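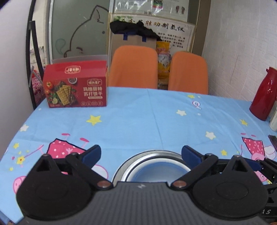
# Removing fold creases from a printed table cover

Applies to: thin printed table covers, fabric or wipe-clean, stored folded
Revised March 29, 2018

A cover that has been stored folded keeps a grid of straight lines where the layers were pressed together. The lines show most on pale grounds such as light blue, and they run straight through printed figures and stars. The procedure below removes most of them on the table, without an ironing board.

## 1. Identify the material

Read the care label first. If the label is missing, turn up a corner and look at the back.

- Woven on both sides: cotton, polyester or a blend. Use method A.
- Smooth face, fuzzy or knitted back: vinyl on a backing. Use method B.
- Smooth on both sides, no weave: plain film. Use method B at the lowest setting, or skip heat entirely and go to section 5.

If the result is unclear, treat the cover as vinyl. Method B does not harm cotton. Method A can ruin vinyl.

## 2. Prepare the table

1. Clear the top and wipe it. Crumbs under a thin cover leave bumps once the cloth is pulled tight.
2. Lay a folded cotton bath towel under the area to be worked. Move it along as you go. Do not apply heat directly over a varnished or waxed top.
3. Spread the cover print side down for method A, print side up for method B.
4. Line up the long center crease with the middle of the table. This is the quickest way to get an even drop on both sides.

## 3. Method A: woven covers

Equipment: steam iron or hand steamer, spray bottle, pressing cloth.

1. Mist the creases only. The fabric should be damp to the touch, with no standing drops.
2. Wait 2 minutes.
3. Set the iron to the fiber on the label. For an unknown blend, use the polyester setting.
4. Press along the crease, then across it. Lift the iron between positions. Sliding it over a damp printed cloth can pull the weave out of square.
5. Where two creases cross, use the pressing cloth and a short burst of steam.
6. Leave the cover flat until fully dry before turning it over. Folding it while damp sets a new line.

The Herketero travel steamer used for these notes covers one average kitchen table on a single tank. Hold it just clear of the cloth and keep a hand on the hem for tension.

## 4. Method B: vinyl and coated covers

Equipment: hair dryer, dry towel.

1. Set the dryer to low. Hold it some 11 inches from the surface.
2. Move it constantly along the crease until the material feels limp.
3. Switch off and smooth the crease outward from the center with the folded towel.
4. Hold for a slow count of ten while the material cools.
5. Repeat once if needed. Stop if the surface turns shiny or the print feels tacky.

## 5. No-heat finish

Light creases in either material relax under tension. Fit cover clips at the corners and at the middle of each long side, then leave overnight. The Jernudent spring clip (part 1317) fits tops up to 2 inches thick. Check the opening against your table before ordering.

## 6. Storage

Roll the cover on a cardboard tube, print side out, and tie it loosely with cotton tape. If there is no room for a tube, fold it in thirds lengthwise and hang it over a padded hanger. Shift the fold by a hand's width each time it goes back in the closet.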